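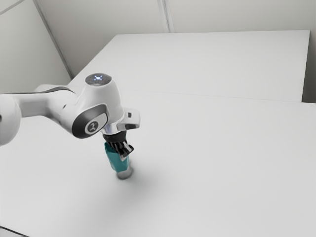

Colour and Light, Week 3: Why white is never just white
Notes by Tamara Lysenko

Welcome back! Last week was all about hue, and today we get to my favourite part of the course - value, meaning how light or dark a colour is.

Pick up any white mug at home and really look at it. The side near the window may be close to paper white, but the far side could be a middle grey, and the bottom edge often picks up a bit of the table colour. Your brain tidies all that away and tells you "white mug". Painters have to untidy it again!

Key terms
Local colour: the colour you'd name if asked.
Form shadow: the side turned away from the light.
Cast shadow: the shape thrown onto something else.
Reflected light: light bounced back into a shadow.

For next class
Paint one white object using five greys. Keep your lightest grey for the very end (it's so tempting, I know). Read Boiko, pages 80 to 100, and bring your value scale.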